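Product feed for the Baramard shop: printed T-shirts, hoodies and mugs, exported as one CSV file per garment type. Prices are in pounds and include VAT.

## Contents

- `products.csv`: 824 designs, one row each
- `variants.csv`: size and colour, joined on `design_id`
- `shipping.csv`: flat rate and free-postage threshold by region

Titles are cut at 72 characters. Descriptions are limited to 3000 characters and keep the seller's own spelling. Coppens blanks are coded `CP`, Ondance blanks `ON`.

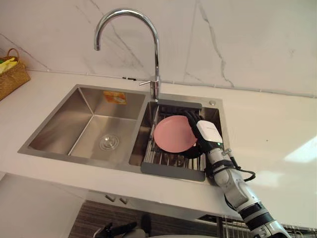
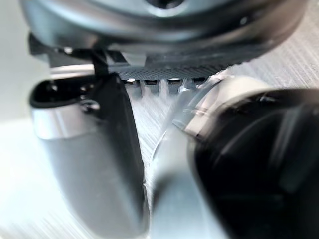
## Known problems

- Maro hoodies have no chest measurement before the May export.
- 20 designs appear twice under different titles. Use `design_id` to remove them.
- "Heather grey" and "grey marl" are the same colour in the Coppens range but separate colours in the Ondance range. Do not merge them.
- Empty `stock` means unknown. Sold out is `0`.

## Use

Load as UTF-8 with a comma separator. Read `design_id` as text, or the leading zeros will be lost. Artwork files are not included and remain with the sellers.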